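How to Build a Wedding Ceremony Cue Sheet

A cue sheet keeps the music, the readings and the walk down the aisle in order. You can make one in an evening.

1. Get the order of service from the officiant. Ask for the version that will be read out, with names of readers and the length of each reading.

2. Open a blank sheet with four columns: cue number, what you hear or see, what you play, and volume. Most ceremonies I run come to 13 cues.

3. Time the processional. Walk the aisle at a slow pace and write down the seconds. At the Vurnau barn it takes 31 seconds per person, and the bride's song needs at least 90 seconds before the fade.

4. Mark every mic change. Write "lapel up" or "reader up" on its own line - do not tuck it into a music cue.

5. Choose a backup for each song and save it to a second player. Downloaded files only, no streaming.

6. Print two copies in large type. One stays at the mixer, one goes to the coordinator.
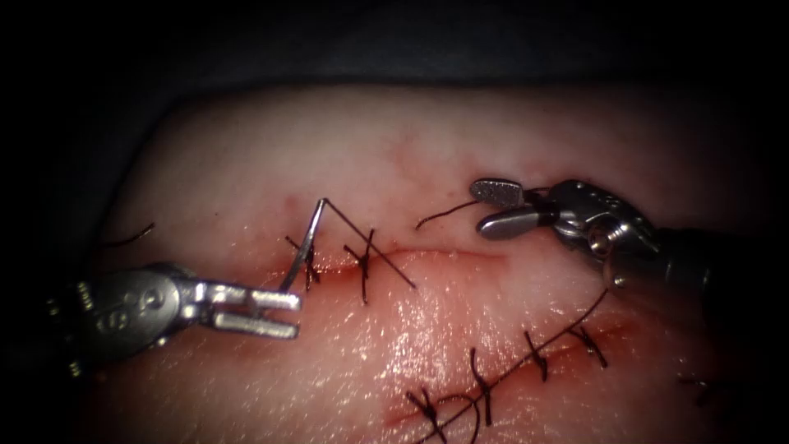

Two incisions across a pale tissue pad.

7. Run the sheet once at rehearsal, start to finish, with the doors opening and closing as they will on the day. Change any cue that feels rushed.

For outdoor sites such as Stavgate, add a line for wind covers and check the speakers from the last row. Guests fill in late, so set the prelude to run about 20 minutes and loop the last track.

Updated August 10, 2023. The blank sheet will be refreshed in September.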